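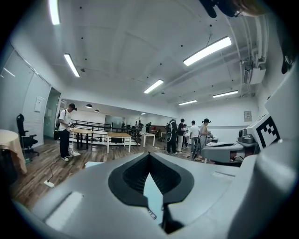 By the Workthorpe Review staff
2020-12-09

The engineer who runs gripper trials for Garnley would rather talk about jaws than about arms. "People ask which arm we use and I tell them, and then they stop asking," she says. "The arm has mattered very little to us. What you put on the end of it has mattered a lot."

Her team has been comparing two hand-held grippers since June. One, from Kuusisto, has soft pads. The other is sold by Evgate and has a stiffer jaw with a rubber lining. Operators carry them about the room, pick things up from a table and put them down again, and each grasp is logged. The log stood at 377 grasps when we spoke, of which 39 had been thrown out for bad timing data.

Working by hand was a choice made early on. "You can learn in a morning what takes a week with the arm bolted down," she says. "If the trigger is too heavy, the person holding it will tell you before lunch."

Weight has been the main complaint. She had expected it to be grip force. After a long session people begin to rest the tool against the hip between grasps, and the first movement after a rest is usually the worst one in the log. They now stop every nine minutes. She would like a lighter body from both makers and has written to them to say so.

The square printed markers fixed to the grippers have caused more trouble than the grippers themselves. Under strip lights a glossy print can wash out at certain angles, and the tracking drops for a moment. "We changed to a matt card and most of that went away. It cost us next to nothing. I wish we had done it in the first week."

On which gripper is better, she is careful. The soft pads do well with anything rounded and forgive a poor approach. They are slower to let go, and thin flat items tend to slide down into the notch. The stiffer jaw lets go cleanly but needs the operator to line up properly.

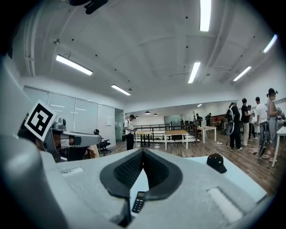
Another operator on the trial, asked separately, said that he would pick the stiffer jaw every time, and that the soft pads only looked good in the figures while the test objects were mostly cups and fruit. He wanted more tools in the set, and screws if possible.

She accepts part of that. Six new objects are going in for the next round, two of them hand tools. Screws will have to wait. "Neither of them can pick up a screw off a flat table," she says. "I don't need a trial for that."

The controller settings will stay as they are until the next round is finished.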